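Re: [lab-equip] Budget planning for a second bench cell

Hi all,

Replying to the April message, with the original quoted below so the numbers stay together. We went through this at Hopkin last year and most of what follows comes out of our own purchase file.

> We have one arm cell at Remham, used for kitchen and bar tasks
> (measuring, pouring, moving utensils). Management has agreed in
> principle to a second cell in the next budget year. I have been
> asked for a single figure and a one-page justification.
>
> What I have so far is the arm quote from Giltura and a gripper
> quote from Fekis. The arm quote includes the controller and the
> pendant. It does not include the table, the frame, cabling,
> or anything on the computer side.
>
> Questions for the list:
> - What did you forget the first time?
> - How much do you hold back for spares?
> - Is it worth buying the service plan up front?
> - Did anyone buy the table separately and regret it?

Taking these in order.

What we forgot. Power was the big one. Our first cell was planned with one outlet strip. We ended up with two arms, a workstation, a monitor, a network switch and chargers for the handheld tools, and the room had a single circuit on that wall. The electrician's visit came out of a different budget and held up the start by 5 weeks. Ask your building people now what is on the circuit, and put the electrical work on the same request as the arm.

Cables were the second. The vendor ships a standard length between the controller and the arm. If the controller is going on a low shelf and the arm on a pedestal at the far side of the table, measure the real path, including the slack you want at the joints. The longer cable is not expensive but at Giltura it was a separate order with its own lead time. Budget for cable clips and sleeves too. We left them out and spent the first month with everything in a heap along the frame.

The third was bench space beside the cell. Our drawings showed the table and the arms and nothing else. In practice you need a place for the pendants, the monitor and keyboard, and all the objects that are not in use for the current task. A plain side table is cheap. The floor area for it may not be, depending on how your rooms are charged.

Spares. We hold back 13 percent of the hardware total. That covered a replacement set of fingertips, one wrist bracket, two gripper cables and an emergency stop button in the first year, with a little left over. The gripper cable is the part I would order with the first purchase. It flexes at the wrist every cycle and ours did not last as long as the Fekis sheet suggested. If you are using the same gripper on both cells, one shared set of spares is enough to start with.

Service plan. We did not buy it up front and I would do the same again for the arm. Our quote from Giltura was valid for 30 days and the plan was offered as part of it, but when we asked, they agreed to let us add it at any point before the standard warranty ended. Get that in writing. The case is different if you have no one on site who can replace a joint cover or re-run a calibration. Then the plan probably pays for itself, mostly in travel charges.

Table. We bought ours separately and it was fine, with one condition: settle the mounting pattern before you order. The base plate needs solid material under it. A tabletop that is rated for the static weight of the arm can still move when the arm stops quickly at full reach. Our first top did, and we had to add bracing underneath. Ask the arm vendor for the dynamic loads and send those to whoever makes the table.

Some other lines that should be on your sheet:

- Frame extrusion, brackets and fasteners. Order extra fasteners.
- Cover material for the table. For food and drink work we use paper on a roll and replace it when it stains. Put it under consumables so that it renews each year.
- Task objects. Jiggers, spoons, boards, bowls, bottles, cups. Small money, but buy duplicates at the same time. Models get discontinued, and a replacement of a different size means teaching the positions again.
- Workstation and monitor. Our IT group would only support machines bought through them, at a higher price than we had planned.
- Risk assessment and guarding. If you need an outside assessor, get that quote early.
- Fire extinguisher near the cell, if your safety office asks for one.
- Staff time for setup. We put down 4 weeks for one technician and that was close.

On the single figure, I would push back a little. We sent in two: a purchase total and a yearly running cost. The second one was small compared to the first, but having it approved at the same time meant we did not have to file a new request every time we needed paper or a cable. If they insist on one number, add the first year of running cost to the purchase total and say so in the justification.

For the one-page text, the part that helped us most was a short paragraph on what the existing cell could not do. We listed the hours it was booked and the jobs that had waited. The reviewers asked no questions about the robot itself. All of their questions were on floor space and who would maintain it.

I can send our spreadsheet with the prices removed if that is useful. It has separate tabs for purchase, consumables and spares, and the formulas should survive being opened in whatever you use. Write to me off list.

Equipment desk, Hopkin 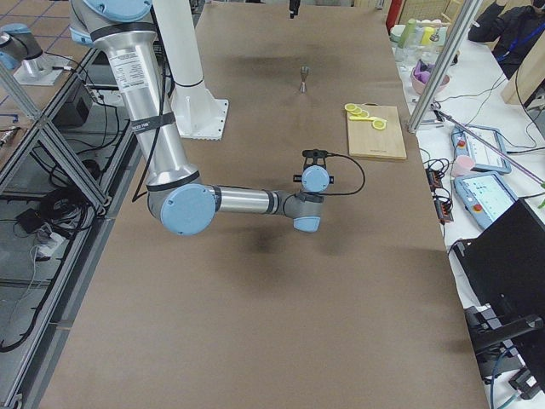
Should the gripper go on the same purchase order as the arm?

Keep it on a separate line at the least, and on a separate order if the two come from different suppliers. The lead times are rarely the same, and with a combined order the whole invoice can be held until the last item arrives. Ask both suppliers to confirm the flange and connector type in writing before either order is placed.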